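Counter Inventory

The handover form for Unit 342 had two pages. The first covered the locks, the meter and the water. The second covered the kitchen, and it was the one she had put off.

Clerov Lettings required every item on the counter to be entered by position, starting at the left end. Appliances went first, with cords. Containers went second. Loose items, meaning anything a person could carry out in one hand, went last. The deposit was 2,000 and the form said it could be reduced for any item not in its listed place.

She wrote: toaster oven, steel. Toaster, two-slot, black. Cutting board, dark wood, with juice groove, center of counter. Under condition she had the choice of good, fair and worn. She ran a thumb along the groove and wrote good.

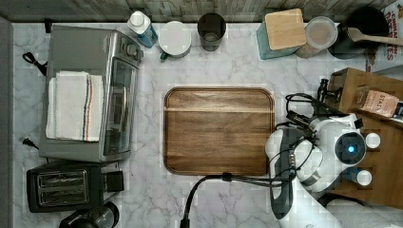
The board had come from a shop in Dindow, the first winter. It was one of the 2 things in the unit that she had paid for herself, and the form had no column for that. She turned to the instructions on the back. Section four dealt with tenant property. Tenant property was to be removed before inspection. Tenant property left on the counter at inspection became part of the unit.

She had oiled the board every January. Mineral oil, applied with the grain, left overnight, wiped in the morning. The pale band took the oil more slowly than the dark wood and needed a second coat. None of this was on the form either.

She went on to the containers. Canister, teal, square wooden lid. Round container, clear plastic, contents brown. She had filled that one from a bag marked Stirnus and thrown the bag away, and for some months she had used the contents without being able to say what they were called. She wrote dry goods.

The inspection was set for 21 September 2018, in the afternoon. She had the whole morning. She moved the board to the table, looked at the counter without it, and moved it back. The marble had gray veins that ran toward the wall, and with the board gone there was too much of them. She measured the distance from the board to the front edge and entered it under remarks. Then she crossed out the remark, as the form asked for position only.

At the bottom of page two there was a line for total value of tenant property. She left it blank and called the number printed beside it, reference 731. It rang for a long time.

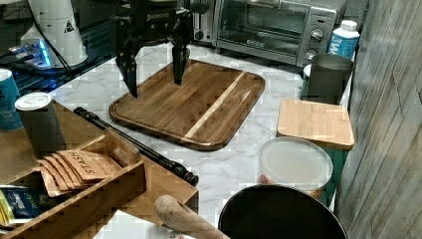
Moldovan Street office, a voice said, and asked whether the item in question was fixed or loose. Loose, she said. The voice said that loose items could be taken at any time before the keys were returned, and that after that a claim had to be made in writing – was there anything else on the counter she wished to keep?

She read down the list as far as the canister.

No, she said. Just the board.

The voice told her to draw a line through the entry and initial it. She did this while the voice waited. Then she wrapped the board in a bath towel, put it by the door, and started on the drawers.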